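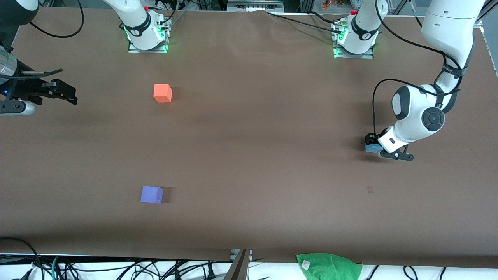
Ivumska, 13. April 2023

Zweiarmzelle, Greifübungen mit Schaumstoffwürfeln: Welche Regeln gelten bei euch für Kabel?

vivport_77
Bei uns liegen die Leitungen der Greifer offen über der Tischplatte, vorne an der Kante sammelt sich der Rest. Unsere Betriebsanweisung sagt dazu nichts. Reicht das?

Parry
Nein. Kabel gehören aus dem Arbeitsraum, auch bei 45 mm/s. Handtücher auch.

nameo
Sehe ich anders. Die Schleife am Handgelenk braucht Spiel, sonst zieht sie am Stecker. Vorne bündeln — ja. Oben am Arm nicht.

Parry
Spiel ja, aber geführt. Wir hatten nach über 2.000 Zyklen einen Kabelbruch.

vivport_77
Und wer gibt bei euch frei?

nameo
Wer die Risikobeurteilung unterschreibt. Bei jedem Greiferwechsel neu.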